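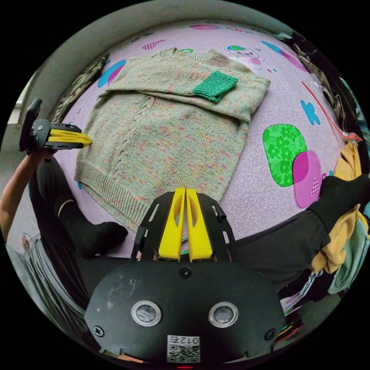 28th April

The filing period for the Bernness municipal election closed at noon. The office accepted 13 nomination papers for 9 council seats. Two further papers were returned to their senders for missing signatures, and both candidates were notified in writing before the close of business.

The greater part of the morning was given to the spending reports. Under the town rules, any single donation above 25 dollars must be listed with the name and address of the donor. The Rathjen ward reports were complete. Those from Tonden were not, and a letter has been sent requesting corrected pages. It was noted again that the form asks for the date of each donation in one column and the date of deposit in another, and that most campaigns fill in only the first. The form should be revised before the next cycle.

A question was received by telephone as to whether the loan of a hall must be reported as a gift. The office replied that it must, at the usual rental price. The caller was not satisfied and was advised to put the matter in writing.

In the afternoon the Forum confirmed that its main room will be available for the candidate debate in June. The cost of the room and the sound equipment will be charged to the election budget and not to the campaigns. Parking remains unsettled.

The printer's estimate for the ballots arrived late in the day. It is higher than last time, owing to the price of the heavier paper. A second estimate has been requested. The order cannot be placed until the names have been checked against the voter roll, and that work is to begin on Monday.

Office closed at 5:40. Keys returned to the front desk.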